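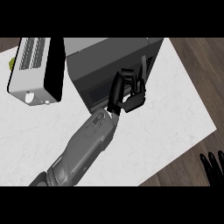 3.2 Counter space and weeknight cooking

Households in the Viser sample kept a food diary for 14 days. Of the 60 that signed up, 51 turned in a full one. The rest dropped out in the second week, mostly over the Sunday entry, which was long. We did not chase them.

Free counter space was measured by the household with a paper tape, appliances left where they normally sit. Same form as in Cai, minus the question on pantry size. Small ovens and other countertop appliances (Figure 3) were counted as taken space even if unplugged.

Figure 3. Countertop with toaster oven, kitchen rendering.

More free space went with more meals cooked from scratch, but only in homes with children. In homes without, no clear pattern. Income did not change this much. Rent did, a little, see Table 4.

One problem. People who cook a lot may clear thier counters for it, so the link could run the other way. The diaries can't settle that. Claltero had the same trouble with its renter panel and ended up asking about moves; we asked too, but too few households had moved in the past year to say anything.

Takeout was coded separately. Reheated leftovers counted as cooked if the first meal was. Two coders did did the whole set in March, and disagreements went to a third.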